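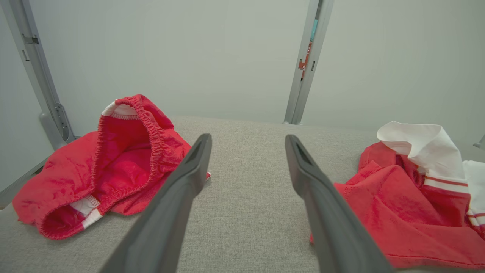

Thread on where our second-year manipulation project has got to. Brief: a two-finger gripper on a six-axis arm, a pile of clothing, sort it by colour and fold what can be folded. Module runs to the end of term. Four of us on the team, I have the grasp planner. 1/

Task set by Teodor Roman, who runs the module. Previous years had blocks and cups. He changed it to clothing in September because the blocks had been solved three years running by people copying the same repository. 2/

Hardware is the department's. Parallel gripper, wrist camera, nothing on the fingertips that measures force. The only contact signal we get is motor current, sampled slowly and noisy. Everything about whether a garment is in the fingers has to come from that and the picture. 3/

We started with red kit on a light grey surface. High contrast, easy segmentation. The mask was good within a day. This gave us a false idea of how far along we were. 4/

Problem one: two red things close together come out as one mask. A colour threshold has no opinion on where one garment ends and the next begins. White trim makes it worse, as it splits a single garment into pieces and leaves the join between two garments untouched. 5/

We tried treating the white bands as edges. Works when the band is a waistband. Fails when the band is halfway down a leg. Khoa Hồ spent an evening labelling bands by type and then found the labels he needed depended on how the garment was lying. 6/

Current method: mask red and white together, take the largest connected region, look for open edges (waist, leg, neck, hem), pick the one nearest the middle of the view, grasp across it. If there is no open edge above threshold, grasp the highest fold and lift. 7/

"Highest" comes from a depth estimate off a moving single camera, so it is a guess with a number attached. Two views, small sideways move between them. It is adequate for folds standing well clear of the surface and useless for anything lying flat. 8/

Dataset so far is 1038 frames, all from the wrist. Khoa wrote the labeller. It is called Sallis, after nothing. It saves every sixth keystroke to disk, a bug we have decided to live with until submission. 9/

The split is by session, so no pile appears in both training and test. We did it by frame first and got a very high score. Teodor asked one question in the review and we went away and did it again. The second score was a good deal lower and is the one in the report. 10/

Problem two: the fingers are in the image. Large, dark, always at the bottom, and at certain openings they sit right over the bit of cloth you want. We mask them out using the gripper width reading. The reading lags the picture by a few frames during a close, so the mask is slightly wrong exactly when it matters. 11/

Fix was to stop using images taken while the gripper is moving. Open, stop, look, decide, go. Slower. Nobody marks us on speed until the final demo, and then only as a tie-break. 12/

Problem three: a soft surface. On a table you can drive the tips down until current rises and call that contact. On upholstery the tips press in and the current comes up gradually, and there is no clean step to detect. We had the arm leaning on the cushion for an entire afternoon of trials before someone read the log. 13/

The descent now stops at a fixed height taken from a calibration touch at each corner, less a small allowance. Crude, but repeatable. The allowance is in the config file with a comment that says "do not improve". 14/

Then the fabric itself. The tips will take hold of the cover as readily as the garment. If they do, current looks like a good grasp, the arm lifts, and the planner reports success with nothing in hand. We now compare the red area before and after lifting. If it hasn't changed, the grasp is marked failed. 15/

Results from the last proper session: 16 attempts on single garments, 6 clean lifts. A clean lift means one garment, off the surface, held for the full wait. Of the failures, most were slips during the close, the rest were lifts of two garments at once. 16/

Not a great rate. The team using the Osterberg planner (last year's winning entry, code on the shared drive) are doing better on singles. They haven't shown anything on pairs yet. Ours was designed for pairs, so we are hoping that counts for something. 17/

Things that made less difference than expected: brighter lighting, a bigger network, augmenting with rotated images. Things that made more: cleaning the lens, and waiting half a second after the arm stops before taking a picture. 18/

Folding has barely begun. There is a scripted fold that works if a pair of shorts is already flat, waist towards the robot, legs straight. Getting from crumpled to that state is the whole problem and we have one idea, which is to lift by the waistband, let it hang, and lay it down while moving backwards. 19/

The laying-down part is Khoa's. In simulation it is tidy. The simulator is Pakzad, the one the department supports, and its cloth has no elastic in it, so the waistband hangs open in a way no real waistband does — we expect to throw away most of the tuning. 20/

Someone asked about sorting by colour given that everything is red. We have blue and yellow sets in the cupboard. They were tested briefly and the colour decision is trivial once the garment is separated. Separation is where the marks are, so red on red it stays for now. 21/

Code is in the Serness repo on the course server, open to anyone with a student login. The grasp planner is one file and longer than it should be. Read the config comments before running it on the real arm, and check the descent height yourself. Do not trust ours. 22/

Next session is for pairs only. I'll add the numbers to this thread, including if they are bad. 23/23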